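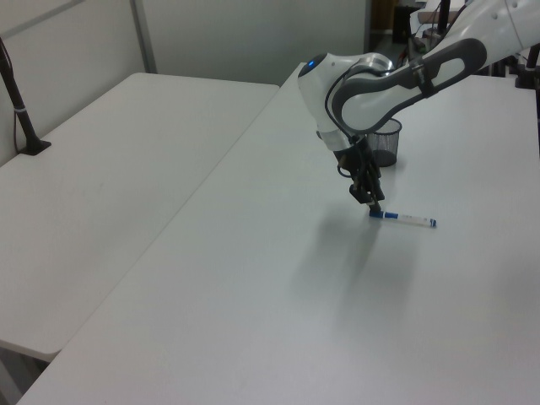

Kann ein Roboterarm heute schon selbstständig den Schreibtisch aufräumen?

Einzelne, klar umrissene Handgriffe ja, einen ganzen Schreibtisch nur mit Einschränkungen. Lose Blätter, Kabel und Brillen gehören vorerst nicht zu den Aufgaben, die Sie dem Arm ohne Aufsicht überlassen sollten.

4 Aufgabe »Stift in Becher« einrichten

Der Abschnitt gilt für die Steuerung Rudix ab Version 2. Die Grundeinrichtung nach Abschnitt 3 muss abgeschlossen sein.

4.1 Arbeitsfläche vorbereiten

1. Räumen Sie alles von der Tischfläche, was nicht zur Aufgabe gehört.
2. Stellen Sie den Becher aufrecht in den Greifbereich. Der Abstand zur Tischkante muss mindestens 10 cm betragen.
3. Legen Sie einen Stift mit aufgesetzter Kappe flach vor den Becher.
4. Schalten Sie die Deckenbeleuchtung ein und vermeiden Sie direktes Sonnenlicht auf dem Tisch.

Hinweis: Becher aus Drahtgeflecht werden von der Objekterkennung gelegentlich übersehen, vor allem auf hellem Untergrund. Legen Sie in diesem Fall die Becherposition unter »Ablageorte« von Hand fest.

4.2 Probelauf

1. Wählen Sie im Menü »Aufgaben« den Eintrag »Stift in Becher«.
2. Stellen Sie die Geschwindigkeit auf Stufe 2.
3. Drücken Sie »Start« und halten Sie den Not-Halt in Reichweite.
4. Beobachten Sie den Greifer beim Absenken. Setzt er hart auf, brechen Sie ab und erhöhen Sie die Greifhöhe um 2 mm.
5. Wiederholen Sie den Lauf mit gedrehtem Stift.

VORSICHT: Quetschgefahr. Greifen Sie während des Laufs nicht zwischen Greiferfinger und Tischplatte, auch nicht, um einen weggerollten Stift zurückzulegen.

4.3 Was Sie erwarten können

Nach 6 fehlerfreien Probeläufen können Sie die Geschwindigkeit auf Stufe 4 erhöhen. Von Hand geht es trotzdem schneller. Runde Stifte rollen beim Zugreifen leicht weg, und nach zwei Fehlgriffen hält die Steuerung an und wartet auf eine Eingabe.

Übereinanderliegende Stifte trennt der Arm nicht zuverlässig. Legen Sie sie vor dem Start auseinander.

Rückmeldungen zu diesem Abschnitt bitte an Stavros Gashi, Technische Dokumentation, Pakano.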